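Uswood推出“果纹”系列白瓷餐具及配套洗涤指南
打印 | 通过电子邮件发送
阅读时间：9分钟

家居用品公司Uswood今日宣布，旗下“果纹”系列白瓷餐具将于9月起在全部门店及网上商店发售。同时发布的还有一份面向家庭用户的餐后洗涤与收纳指南，随每套餐具附送印刷本，也可以单独向门店索取，不收费用。

“果纹”系列共有26个品种，包括平盘、椭圆盘、深盘、汤碗、饭碗、小碟、调味碟、带盖汤盅和一款大号分餐盘。全系列为白色瓷面，表面上光釉，以红黄两色的水果图案作装饰。图案的大小和位置按器型安排：有的只在盘沿一侧，有的在盘沿两侧相对，小碟上只保留一枚较小的纹样。

餐具由Uswood与设计工作室Gusosholm合作开发，项目历时14个月。双方先后试制了多批样品，主要调整的是深盘的内壁弧度、椭圆盘的边沿厚度，以及釉面在不同光线下的反光程度。最初的方案里，水果图案铺满盘底，试用者普遍反映切食物时容易刮到花纹，而且盛上菜以后图案基本看不见，于是改为集中在内壁和盘沿。

项目负责人Kibet Mbwambo介绍说：“我们收到的意见里，关于好不好看的其实不多，大部分是关于好不好洗、好不好放。有人说盘子叠起来太高，吊柜里放不下；有人说深盘底部有一圈凹槽，酱汁干了以后很难刷。这些问题在定型之前都改过了。”

一、试用情况

在产品定型前，Uswood邀请了44户家庭参加为期数周的居家试用。各户按照平时的习惯使用样品做饭、盛菜、洗涤和存放，并填写记录表。参加试用的家庭有两口之家，也有三代同住的大家庭；有的使用单槽水池，有的使用双槽水池；有洗碗机的家庭约占三分之一，其余都是手洗。

Uswood共收回1,171份用餐记录。每份记录包括当餐使用了哪些餐具、盛放了什么菜、餐后多久开始清洗、用什么方式清洗，以及清洗时遇到的困难。记录由产品部门整理，归入若干类别，其中提到最多的有下面几项。

第一项是干结的残渣。晚饭后不马上洗碗的家庭较多，盘子在台面上放一两个小时，酱汁和胡椒碎粒就会粘在釉面上。试用者反映，在白色瓷面上这类污渍看得很清楚，漏洗的情况反而比使用深色餐具时少。但如果直接用干的百洁布去擦，往往要擦很多遍。

第二项是台面空间。不少家庭的厨房水池旁边只有一小段台面，待洗的盘子、洗好的盘子、洗洁精、抹布都挤在一起。有几户习惯在台面上铺一块垫布，把盘子先放在垫布上再逐个下水，认为这样磕碰的声音小，也不容易滑动。

第三项是深盘和大盘的放置。大号深盘重量较大，湿手拿取时需要留神。有试用者提出希望边沿略宽，手指能够扣住。定型后的深盘边沿比第一批样品宽了一些，外壁下方也留出了更明显的弧度。

第四项是叠放。椭圆盘与圆盘混在一起叠放时重心不稳，试用者大多最后选择了分开存放。Uswood据此调整了椭圆盘的底足，使同款椭圆盘之间可以叠得更紧。

二、洗涤与收纳指南的主要内容

指南由Uswood产品部门编写，家政培训机构Hnatiuk审阅，全文不长，按照餐后的实际顺序排列。主要内容如下。

收盘。用餐结束后，先把剩菜归拢到一个盘子里，再把骨头、菜叶等倒进厨余垃圾桶。不建议把带着剩菜的盘子直接叠起来，盘底沾上油以后，背面也要多洗一遍。油多的盘子和油少的盘子分开放。

预刮。用硅胶刮刀或者用过的厨房纸，把盘中的酱汁、碎屑刮掉。不要使用金属刮片。盘沿内侧和图案附近的残渣容易被忽略，可以把盘子拿起来倾斜着看一下，迎着光，污渍的位置会比较清楚。

浸泡。在水池里放一个塑料盆，倒入温水和少量洗洁精，把有干结残渣的盘子放进去浸泡十分钟左右。使用塑料盆比直接在水池里放水省水，瓷器也不会直接碰到不锈钢池底。双槽水池的家庭可以一边浸泡，一边冲洗。盆里一次不要放得太满，大号深盘建议单独浸泡。

清洗。按先杯、后碗、再盘的顺序，油最重的留到最后。使用海绵的软面擦洗盘心，再沿着盘沿擦一圈，最后擦盘底。图案部分可以正常擦洗，不需要特别避开，但不要使用钢丝球或含有粗颗粒的去污粉。遇到咖啡、茶或咖喱留下的颜色，可以用小苏打加少量水调成糊，敷几分钟后再洗。

冲洗。用流动水冲净正反两面。高颈水龙头下方空间较大，冲洗大盘时比较方便；如果水龙头较低，可以把盘子斜着转动冲洗，避免边沿碰到龙头。

晾干。洗好的餐具竖放在沥水架上，图案一面朝同一个方向，盘与盘之间留出空隙。没有沥水架的家庭可以在台面上铺吸水垫或者干净的布，把盘子倒扣在上面，中途翻一次面。需要马上收起来的，用干布擦干。

抹布。洗碗布、擦盘布和擦台面的布要分开。指南建议用颜色或花纹来区分，家里人不容易拿错。用完以后洗净拧干，展开挂起，不要团在水池边。挂在水龙头上的抹布在下一次开水之前应该先取下来，避免又被打湿。

收柜。完全干透以后再放进柜子。同款叠放，大盘在下，小盘在上。每隔几个盘子可以垫一张薄软垫，尤其是不常使用的分餐盘。每天都要用的盘子放在与腰部到胸口同高的位置，带盖汤盅放在下层。

水池收尾。所有餐具洗完后，取出滤网中的残渣，把塑料盆内外洗净，沥干水再收起来。皂液器的出液口用湿布擦一下，水池和台面最后擦干。

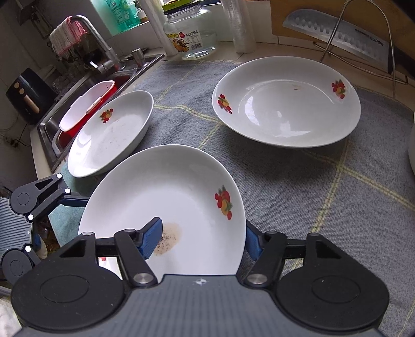

图：待清洗的白瓷餐盘，盘上有红黄两色水果图案，后方为不锈钢双槽水池。

三、门店活动

为配合新品发售，Uswood将在Resalcombe店设立一处厨房体验区。体验区按照普通家庭厨房的尺寸布置，设有水池、台面、沥水架和吊柜，顾客可以拿取各款餐具，试试叠放和入柜，也可以亲手洗一洗，再决定购买哪些品种。店员会在现场介绍指南中的做法。

体验区在9月期间每天上午十时至下午五时开放，不需要预约。团体参观请提前与门店联系，每批人数以能够在水池前轮流操作为宜。店内还将设置一个旧餐具回收箱，接收没有破损、仍可使用的盘、碗和杯，经过清洗和检查后转交有需要的社区厨房。有裂纹或缺口的餐具不在接收范围内，请用厚纸包好后按当地规定投放。

四、购买与售后

“果纹”系列可以单件购买，也可以按套购买。成套产品分为两人装、四人装和六人装，每套都包含平盘、深盘、饭碗和小碟，椭圆盘和分餐盘需要另行选购。所有品种均可使用洗碗机清洗，建议选择普通程序。带盖汤盅的盖子较轻，放入洗碗机时请卡在上层固定架内。

餐具可用于微波炉加热，不可用于明火或电磁炉。从冰箱中取出的餐具，请在室温下放置片刻再加热。

顾客在收货时如发现破损，请保留包装，并在签收后七日内与门店或网上客服联系，核实后予以更换。日常使用中打碎的，可以单独补购同款，无须重新购买整套。Uswood表示，本系列的基本品种将长期供应，图案和尺寸如有更改会另行通知。

关于下一步计划，Kibet Mbwambo表示，产品部门正在整理试用家庭对收纳用品提出的意见，包括沥水架的间距、台面垫布的尺寸和吊柜分层架的高度。“试用记录里有好几位写到，盘子本身没有问题，是柜子里没有合适的地方放。这部分我们会接着做，目前还没有确定上市时间。”

关于Uswood

Uswood是一家家居用品公司，经营餐具、厨房用品、收纳用品和家用纺织品，产品通过直营门店和网上商店销售。

关于Gusosholm

Gusosholm是一家从事日用器皿设计的工作室，业务包括陶瓷、玻璃和木制餐厨用品的外形与图案设计。

关于Hnatiuk

Hnatiuk是一家家政培训机构，开设厨房清洁、衣物护理和居室整理等课程，面向从业人员和普通家庭招生。

媒体垂询

如需产品样品、高分辨率图片或洗涤与收纳指南的电子版，请与Uswood新闻办公室联系。希望到Resalcombe店体验区拍摄的媒体，请在开放时间之前到店登记，拍摄可安排在上午九时至十时之间进行。

打印本页 | 通过电子邮件发送本页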